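Capsule coffee machine on a wood table – tray under it or not?

Saturday, September 23, 2023
Posted by Genji Takeda

Quick one, typing this before work. Our counter is full so the capsule machine is moving to the oval wood table for good. Light wood, honey color, grain runs the long way, shiny finish on it. Don't want to wreck it. Have a teal plastic tray with a raised rim and a clear drinking glass I'd like to keep using. Pics.

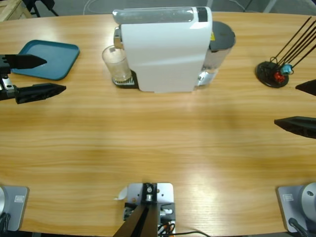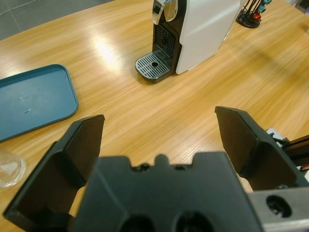
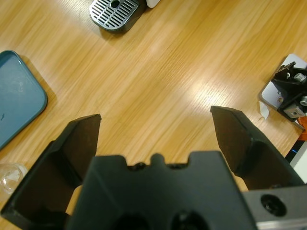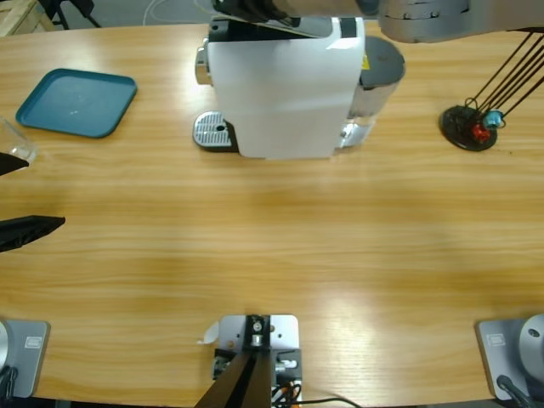
What I'm trying to work out

First thing. Does the machine go IN the tray or next to it? My idea was tray on the left for the glass, a spoon, capsules, whatever, machine stays toward the top. My wife says put the machine in the tray and be done, so anything that leaks gets caught. Haven't measured. Tray's pretty shallow and I don't love the idea of the machine rocking on the rim if it doesn't fit all the way down.

Second. Bare wood under the machine, ok or not? The bought-it-used people told us the table had been refinished but not with what. Feels slick, like lacquer or poly, no idea how you tell. Our last table got a white cloudy spot from a teapot and it never went away. That was in February and I still hear about it.

Third. The glass. It's a plain drinking glass, not a coffee glass. It sits on the drip tray under the spout just fine. Is it safe to run hot coffee into it? I like seeing how full it is. Been using a mug in the meantime.

Fourth, smaller. Water tank is at the back right and has the round dark lid. To fill it I either take the whole tank to the sink (drips all the way accross the table) or bring a pitcher over and pour. Which is less messy for people who do this every day? We make 4 or 5 coffees a day between us, more on weekends.

Also there's the yellow warning sticker on the side by the tank. Leave it on? Looks ugly but I figure it's there for a reason.

Don't want to drill anything, don't want to buy a cart. A mat is fine. Thanks in advance – will check back tonight.

Aicha Tawfik

Had mine on a wood dining table for 3 years so here goes, in order.

Tray. Next to the machine, not under. I tried under. Two problems. If the feet don't all land flat in the bottom the thing walks a little every time the pump runs, and with a plastic tray you get a buzz that drives you nuts at 6 am. And water sits in there where you can't see it, under the machine, and gets slimy. Then you have to lift a machine with a full tank to clean it. So no. Your first layout is the right one. Tray left, same side as the spout, so a dripping glass goes straight from the grate onto the tray and never touches wood. Put a folded dish towel in the tray, swap it when it's damp.

If your wife wants to try it anyway: take the tank off, set the machine in the tray, push down on each corner. Any wobble, forget it.

Under the machine. I would not go bare. Not so much the machine itself, mine barely gets warm underneath, it's the slow drips you miss. Drip tray overfills, or a bit runs down the front, and it sits under the edge for a day. Get a thin silicone mat, 2 inches bigger than the machine on every side if you can. Two warnings on mats:

– some rubber ones react with finishes and leave a shadow or a sticky patch. Silicone is safer but put a scrap under something heavy in a hidden spot for a week or two first
– lift it every few days and wipe both sides. Trapped water under a mat is worse than no mat. Ask me how I know

Cork looks nicer on light wood. But it soaks stuff up, and mine went dark where the spout side is.

White cloudy spot on the old table sounds like moisture or heat got into the finish. Happens with shellac and lacquer more than poly. To find out what you have, rub a dab of denatured alcohol on the underside of the table, some place near the edge where the finish wraps under. Gets soft or sticky, it's shellac. Nothing happens, try lacquer thinner the same way, tiny spot, window open. Softens = probably lacquer. Poly mostly won't care, might wrinkle a bit. NOT on the top.

Glass. Depends on the glass, and I can't tell from a photo. Plain drinking glass can crack from hot coffee, mostly when the glass is cold or has a chip or scratches. Tempered or borosilicate is a lot better. Look on the bottom for a mark. If you can't tell what it is, use the mug, or buy a pair of heat-proof glasses, they're cheap. You still get to see how full it is. Whatever you use check the height, you want a short drop from the spout or it spatters on the panel and on your table.

Tank. I pour from a pitcher. Small one with a real spout, not a measuring cup. Machine off, lid all the way off and onto the tray upside down so it's not dripping on wood. Stop before the max line. Once a week take the tank to the sink and wash it properly, with a towel under it on the way. Carry it with the towel wrapped around the bottom and you won't drip.

Sticker. Leave it. If you ever pass the machine on the next person should have it. Have you read what it says? Might just be about hot water.

M. Honda

Only adding stuff about the table bc Aicha got the rest.

Don't shove the machine all the way to the edge for looks. On an oval the edge curves away and you end up with one foot closer than you think. Turn it so all the feet are well in and the tank side is where you can reach it without leaning over the spout.

Which way does the cord go?? You didn't say. If it hangs off the side where people walk, someone will catch it. Mine's along the table leg with two hook and loop straps, no tape on the finish. And leave a loop hanging lower than the outlet so water runs to the bottom of the loop and drips off there, not into the plug.

Also you've got a black stand on the right side with the round base and thin rods. Keep that clear of the tank, you'll knock it every time you go for the lid.

Coffee ring already on there? Damp cloth, drop of dish soap, dry right away. Go with the grain. No vinegar on wood, you'll want vinegar around for cleaning the machine and it WILL get on the table, so do the descaling at the sink. Same for lemon. I didn't use vinegar in the machine either, manual said use their descaler, so check yours.

Paste wax helps water bead up but it does nothing for heat, don't count on it.

Genji Takeda

Ok wow thanks both. Read it on my phone at lunch.

Tray stays on the left, wife has agreed for now. I pushed on the corners like you said with the tank off and one of them did move, so that settled that.

Ordered a silicone mat from Undeck, the thin gray one, will do the test under the table first. No mark I can find on the bottom of the glass so it's water only from now on. Will look for heat proof ones.

Honda – cord goes off the back to the wall, nobody walks there. Didn't know the loop thing, doing it tonight. And yes I bump that stand constantly, moving it.

Alcohol test has to wait, don't have any. If it comes out lacquer is there anything I should do different or is it just be careful?

Aicha Tawfik

Just be careful. Hot stuff on the tray or a coaster, wipe drips when you see them. Test the mat longer if it's lacquer, I'd say 3 weeks. Lacquer is the fussy one with rubbery stuff. And empty the drip tray before it looks full, mine slops over when I slide it out otherwize.

R.

we just put ours on a cutting board. works great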